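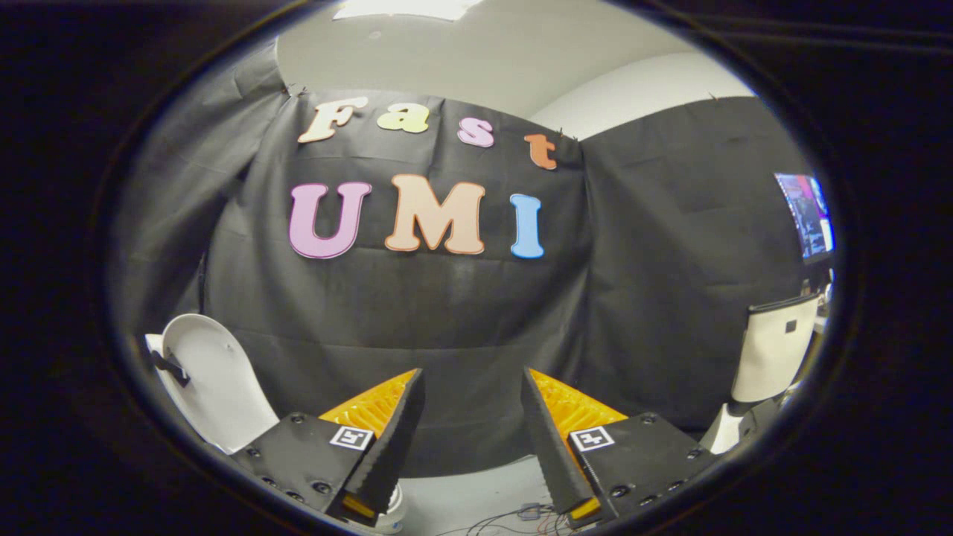
Workshop notebook – the backdrop wall, May

Notebook home | Entries | Materials | Jigs and templates | Paint and glue | Search

Started at 2 in the afternoon, stopped when the light in the corridor went off on its timer. I am writing this up while I still remember which things I did and in what order, because the last time I hung cloth in this room I wrote down one line ("cloth up, looks fine") and it was no help at all when I had to do it again.

The letters are on the wall. Seven of them, foam, in two rows, with "Fast" on top and "UMI" underneath and bigger. I had gone back and forth for a long while over whether the whole thing should go on one line, and I even laid it out that way on the floor. It looked like a shop sign for a very long, low shop. Two rows it is, and the big capitals underneath give the small ones something to sit on.

Colors, so that anyone who has to replace a letter can match it. The F is cream, the a is a pale yellow, the s is pink and the t is orange. On the second row the U is a lavender pink with a purple outline, the M is peach with an orange-brown outline, and the I is light blue with a darker blue edge. The small letters have their darker outlines too, only thinner. I am very fond of the U. It was the third one I cut and the first that came out with both legs the same width, and I nearly gave it a second coat just for the pleasure of painting it again.

Cutting

The foam was the leftover sheet from the Futcombe job, which had been leaning behind the door since the winter and had picked up a slight bow. I weighted it flat overnight under the big cutting mat and the paper boxes, and it came out good enough. Not perfect. If you run a hand along the long side of the offcut you can still feel it.

I drew the letters full size on lining paper first, cut those out, pinned the paper to the foam and traced with a soft pencil. The soft pencil matters to me because a hard one digs a groove and then the paint finds it. Knife blades: I went through more than I like to admit. A fresh blade goes through the foam as if it were cake, and a tired one pulls little crumbs out of the edge that you then have to sand, and sanding foam gets everywhere, including into the kettle. Please snap the blade early. We have a whole box of them.

The s was the trouble, as it always is. I cut the outside curve in short strokes, turning the foam and keeping the knife still, and then did the inside of each bowl from the tip inward. My first go at it had a flat spot on the lower curve that looked like somebody had sat on it. I kept that one, it is in the offcuts tray if anyone wants to practice on it. The a was easier than I expected, with the small hole taken out in four bites and then rounded off with a rolled-up bit of sandpaper.

Paint

Water-based only, on this foam. I tested the spray from the Urkden shelf on a scrap and it ate the surface into a sort of orange peel within a minute, so I have put a strip of tape over the cap with NOT ON FOAM written on it. Sealed everything with thinned white glue, let it go properly dry, then the face color, then the outline last with the small flat brush. For the outlines I found it much calmer to rest my wrist on a block and pull the brush toward me, and to stop for a breath at every corner.

The pale yellow took 6 coats. I have no idea why. The same paint on a test card covered in two, and I stood there on the fifth coat feeling quite personally insulted by it. The orange went on beautifully, first time, and I mention it only so that I remember there was one.

Mixing notes, for matching:
– cream: white with a very little of the yellow, and a touch of the brown on the end of a stick
– peach: white, orange, then white again until it stops shouting
– lavender pink: the pink with a small amount of purple, mixed well, then left to stand a bit since it darkens
– light blue: straight from the pot
– all outlines: the face color's darker neighbor, no black in any of them

The leftover mixes are in the lidded tubs on the second shelf down, labeled by letter. They should keep for a few weeks if the lids are pressed on all the way around.

The cloth

I used the big black cloth from the Eichhorn roll, across the back wall and pinned along the top edge. It is a lovely deep black and it does exactly what I wanted for those pastel colors – they just glow against it. It does crease, though. I had folded it in the bag (my own fault, I know we are supposed to roll it) and there are wrinkles and vertical folds across it still. I steamed it on the rail before it went up and that took out the worst. I was going to steam it again in place and then thought about the paint and the glue and decided to leave well alone. Hanging will pull some of it out over the next few weeks, I think.

Pinning order, which I got wrong the first time and right the second: start in the middle, then go out to the left a little, out to the right a little, and keep swapping sides. If you start at one corner and march across, you arrive at the far end with a great fat pleat and nowhere to put it. Push the pins in at a downward slant. Pull the cloth gently as you go and let it relax before the next pin, because it has more give than you would think and it creeps back.

There is a separate panel of dark cloth on the left side that comes in at an angle, and I have left that hanging in its loose folds. I did try to pull it tight, and it made the corner look like the inside of a tent. Loose is kinder. The dark fabric carries on past the letters on the right as well.

Putting the letters up

I cut a strip of lining paper to the width of the layout, 849 mm, marked the middle with a fold, and pinned it to the cloth as a guide for the bottom row. U, M and I went up first, evenly spaced, using a scrap of foam as a spacer between them. I then put "Fast" above, across a slightly narrower width so that it tucks in over the capitals. Fixing is hook tape on the back of each letter, the rough side only, which grabs this cloth very well. Press and hold for a count of 20. I did one letter with a count of five, feeling impatient, and it slid down the wall with enormous dignity and landed on its face. No harm done.

My advice to whoever moves them next is to take hold of a letter by its thickest part and peel from the bottom. The thin top of the t in particular would not forgive being used as a handle. If the cloth comes away with the letter, hold the cloth flat with your other hand and go slower.

I stepped back to look at it more often than I needed to. From the doorway the colors read before the word does, which I like, and then the word arrives. I had worried that the cream and the pale yellow would look the same side by side, and with the outlines around them they are fine, although I would go one shade stronger on the yellow if I did it over. (With that many coats in it already I am not going to do it over.)

Things to do, or to think about

– Check the pins along the top edge after a few days. Cloth that size is heavier than it looks, and the wall up there is soft in places from previous enthusiasm.

– Lint. The black picks up everything. There is a sticky roller on the hook by the sink and a spare in the drawer. Roll downward, and stay off the letters, as the outlines are not varnished.

– Varnish: yes or no? I am leaning no. I tried the matte one on a scrap and it was still shinier than the bare paint, and on black cloth with the ceiling light above it I think we would notice. Opinions welcome in the margin.

– We are low on hook tape. I have asked Grakum for another roll of the wide one, and would like to try their heavier black cloth when there is money for it.

– The paper templates are rolled up together in a tube on top of the tall cupboard, marked LETTERS, BOTH ROWS. Please keep them as a set. The a template has a tear that I mended with tape, so trace that side lightly.

– Foam crumbs: I swept, then swept again, and there are still some living under the bench. They come out when the door opens. I will have another go with a damp cloth tomorrow.

One more thing about the s, while I think of it. If you ever cut another, make the top bowl a hair smaller than the bottom one, even though it looks wrong lying on the bench. Upright it comes right. I made mine equal on the first attempt and it looked ready to tip over forward, and I spent a good half hour blaming the knife.

Brushes are washed and standing in the jar, bristles up. The small flat one is beginning to splay and I have put it on the shopping list.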